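# The Curtain at Skillby

*December 24, 2023*
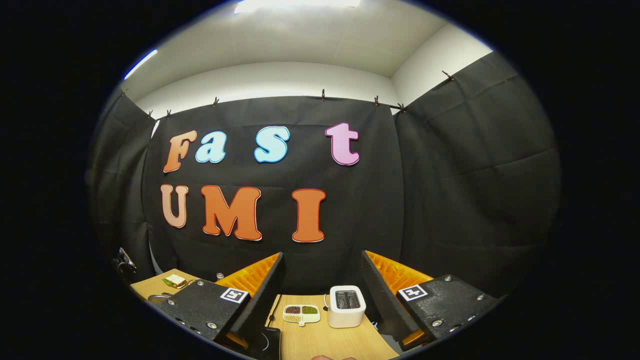
*Letters on the black curtain, the pink "t" riding high.*

My grandmother kept bees on the hill behind Skillby for most of her life, and when she died in October she left me the hives, the smoker, a tin of wax ends and a debt of 14 jars of honey to the woman who ran the bakery in Drurska. The debt was written in pencil on the inside of the pantry door, under my height at age six, and it had no explanation. I was a grown person with an apartment in the city and a fear of being stung, and I drove out there meaning to sell the lot by the end of the week.

Well, you can guess how that went. The kitchen still smelled of her (toast, mostly, and that green soap she bought by the case), and I sat down at the table with my coat on and didn't get up until it was dark. In the morning I went out and looked at the bees from a respectable distance. They took no notice of me whatsoever. There had been six hives when I was little and now there were two, painted the same blue as the back step, with bricks on their lids against the wind that comes over from Rutolness.

I found the honey in the cellar, more jars than I needed, and I wrapped fourteen of them in her dish towels and drove to Drurska with the boxes rattling in the back seat the whole way like a drawer full of spoons. The road goes past the old ferry landing, where she used to stop and let me throw crusts to the gulls, and I stopped there too, although I had no crusts.

The baker was older than I had expected, and small, with flour up past her elbows. I told her whose granddaughter I was and she said she knew that from the way I'd parked. Then I told her about the pantry door and she laughed so hard she had to hold on to the counter.

"That was for the wedding cake," she said.

"Whose wedding cake?"

"Your mother's, dear."

It seems my grandmother had been short that summer, what with the roof and the dress, and the two of them had agreed on honey instead of money. She had paid off the first part and then there was a bad year, and another one after it, and by the time the bees came back strong the baker had told her to forget it. My grandmother had never in her life forgotten a thing on purpose. She simply left it up there on the door, where she would see it every time she reached for the salt.

We carried the boxes in together. The baker wouldn't hear of my leaving without supper, so I had soup in the room behind the shop, with a fat gray dog called Moussa asleep across both my feet, and she told me things about my grandmother I had never heard. That she'd been a terrible dancer and went to every dance. That she once walked home from Rutolness in the snow with a queen bee in a matchbox, tucked inside her glove to keep it warm.

It was late when I got back to Skillby. I took the flashlight and went up the hill, feeling silly, and put my ear against the side of the nearer hive. I'd read somewhere that they hum all winter, packed close around the middle, taking turns at the cold edge. You have to hold your breath to hear it. I held mine, and there it was, low and steady, like somebody running water in a house down the street.

I went in and found a pencil and crossed out the line on the pantry door. Then I called the man who was coming to look at the hives and told him I was sorry for his trouble, and did he happen to know where a person might buy a veil.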